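Déposer des vêtements de travail au service de retouche : marche à suivre

Service Linge et Tenues – Résidence Hoarau
Page destinée aux agents titulaires, contractuels et stagiaires

Le service Linge et Tenues assure l'entretien courant et la retouche des vêtements professionnels remis aux agents de la résidence. La présente page expose les étapes à respecter pour préparer un pantalon, une tunique ou une veste avant son dépôt. Les articles qui ne satisfont pas à ces exigences sont retournés à l'unité d'origine sans avoir été traités.

Articles concernés

Sont acceptés les pantalons, tuniques, blouses et vestes figurant au catalogue Tromwood en vigueur. Les vêtements personnels, même portés pendant le service, ne relèvent pas de la présente procédure. Les chaussures et les ceintures sont exclues.

Étape 1 : vérifier l'étiquette

Chaque article porte une étiquette d'identification cousue à l'intérieur, au niveau de la ceinture pour les pantalons et de l'encolure pour les hauts. Le numéro doit être lisible. En cas d'étiquette absente ou effacée, l'agent demande un nouveau marquage au poste 438 avant tout dépôt.

Étape 2 : vider les poches et fermer les attaches

Les poches sont retournées puis remises en place. Les fermetures à glissière sont remontées, les boutons-pression fermés. Les badges, stylos et épingles sont retirés. Le service décline toute responsabilité pour les objets laissés dans les vêtements.

Étape 3 : mettre l'article à plat

Le vêtement est étendu sur une surface propre et dégagée, suffisamment grande pour que les jambes ou les manches reposent entièrement à plat. Pour un pantalon, il convient de superposer les deux jambes en faisant coïncider les coutures intérieures, puis de lisser le tissu de la ceinture vers le bas. Les faux plis situés près de l'ourlet doivent être effacés à la main, car ils faussent la mesure de longueur.

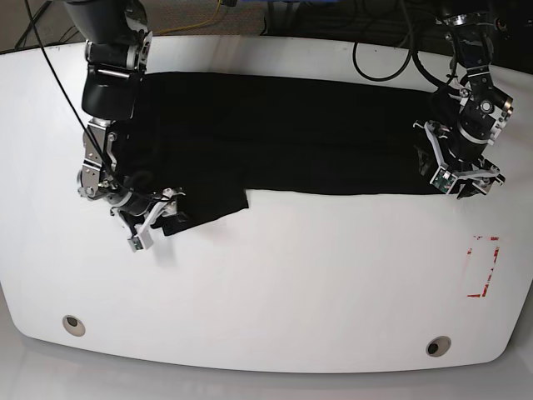

La longueur d'entrejambe se relève de la fourche jusqu'au bord inférieur, le mètre ruban étant posé sans tension. La mesure est inscrite en centimètres sur la fiche de retouche, suivie de la longueur souhaitée. Toute demande portant la seule mention « à raccourcir » est considérée comme incomplète.

Étape 4 : signaler les défauts

Les accrocs, coutures ouvertes et taches persistantes sont repérés au moyen d'une pastille textile. Il est interdit d'utiliser du ruban adhésif ou un feutre. Pour les tissus foncés, la pastille blanche est obligatoire.

Étape 5 : plier et mettre en housse

Le pantalon est plié en trois dans le sens de la longueur, étiquette vers le dessus. Les hauts sont pliés manches rabattues dans le dos. Chaque housse Flaveveo reçoit un seul article, accompagné de sa fiche. Les housses déchirées sont remplacées au guichet.

Étape 6 : enregistrer et déposer

L'agent saisit la demande dans l'application Drirneo, rubrique 366, puis reporte le numéro obtenu sur la fiche. Le dépôt s'effectue au guichet du rez-de-chaussée, de 8 h à 11 h 30. En dehors de cette plage, aucune housse ne doit être laissée dans le couloir.

Retrait des articles

Un message est adressé à l'agent lorsque la retouche est terminée. Le retrait se fait sur présentation du badge professionnel. Un tiers peut retirer l'article s'il est muni d'une autorisation écrite et signée. L'essayage est recommandé sur place ; les réclamations relatives à la longueur sont reçues au guichet le jour même du retrait.

Renouvellement

Lorsque l'usure ne permet plus la retouche, le service établit un bon de remplacement. La campagne annuelle de renouvellement a lieu en octobre. Les demandes sont alors transmises par les cadres d'unité au moyen du formulaire 300.

Contact

Nosipho Gumede, responsable du service Linge et Tenues
Poste 438, aux heures d'ouverture du guichet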